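Kestex two-tier test tube rack and glass beaker – review after one month

Rating: 4 out of 5
Posted 3/3/20

I teach evening chemistry for adults in Surbridge, in a room that has a long table, one sink and very little money. In February I had to replace our old tube racks, which were made of wire and had become rusty at every corner. I compared the offers of three suppliers and in the end I bought the white rack from Kestex, together with a glass beaker from the same shop, Wana. I am writing this review for other teachers and for people who do small experiments at home, because before I bought it I could find only very short opinions like "good rack" or "arrived quickly".

What I ordered

One rack, plastic, white, with two tiers. One beaker, clear glass, 400 ml. The rack came in a plain carton with a folded paper inside, and the paper was only a list of other products. No instructions, but a rack does not need many. The beaker was wrapped much better than I expected, in two layers of soft paper and then a cardboard sleeve.

I have kept both on the big brown table since they arrived, so they have been used by beginners, and beginners are not gentle. 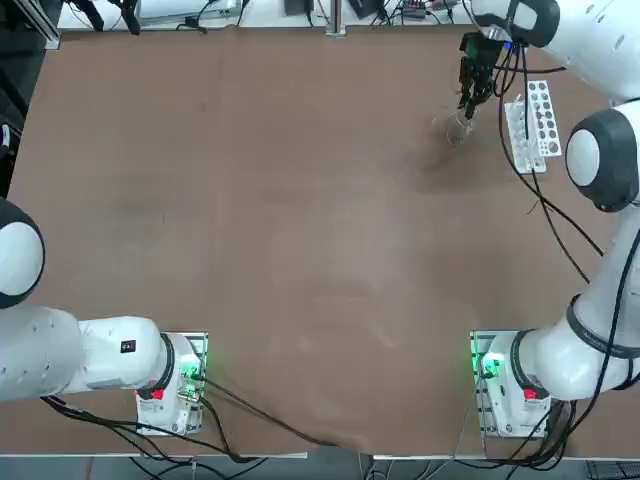 The rack

The best point for me is the holes of different sizes. My old racks had only one size, and the wide tubes had to stand in a coffee mug. In the Kestex the thin tubes and the wide tubes can live in the same rack, and the students find the correct hole without asking me. The edges of the holes are smooth. I passed a finger around many of them on the first day and found no sharp plastic.

The taller back part is useful too. I put the finished samples in the back and the ones we still work with in the front, and so we have had no mix-ups between them. Before, I used colored tape for this and the tape always fell off in the sink.

Now the less good side. The rack is light. When it is full it stands very well, but when there are only one or two tubes in it, a sleeve can pull it over. This happened to us twice. The first time the tube was empty, the second time it was salt water, so there was no harm, but I would not like to see it with something stronger. I now ask the students to fill it from the middle, and this helps.

Cleaning is easy on the outside and a little slow on the inside. Water stays in the small holes, and if you put the rack away like this, you will find white marks the next morning. I shake it over the sink and leave it on a towel for the night. I did not try it in a dishwasher, and the shop page says nothing on this question.

The beaker

I had a Leone beaker of 200 ml before, which I liked very much until it met the floor. The new one has a larger capacity and I think the glass is a bit thinner, but it has survived the month. It pours cleanly if you are not in a hurry. If you pour fast, a few drops run down the outside, and with colored solutions you will see them on the table afterwards. One small problem for me is how hard it is to see clear glass on our tabletop. Against the brown surface the beaker is nearly transparent, and what you notice first is the round rim. A white tray or a sheet of paper below it would solve this, and I plan to bring one – I only forget it every week. The rack beside it has no such problem, you can find white on brown from the door.

The numbers on the glass are printed in white and I find them too small. My younger students read them without trouble. I need my glasses and a dark cloth behind the beaker.

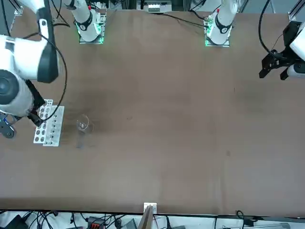 Space on the table was my other worry when I ordered. Our lessons are crowded, and each thing that stays out takes room from someone's notebook. I can say that the rack and the beaker go well together in this respect. With the beaker standing right next to the rack, you can move a tube from one to the other with a very short reach, and most of the tabletop stays open. I prefer the beaker on the side of my writing hand, but this is a matter of habit and left-handed students change it around.

Delivery and service

The order number ended in 283, and I mention it only because the first parcel had the wrong label and I had to write to the shop with this number. They answered the next day in a polite way and the parcel came at the end of the same week. The price was fair, a little more than the wire racks, and I did not pay for shipping.

Would I buy it again?

The rack yes, and I will probably order a second one before the summer course. I take away one star for the low weight and for the water in the small holes. The beaker I would buy again only if the Leone is still out of stock.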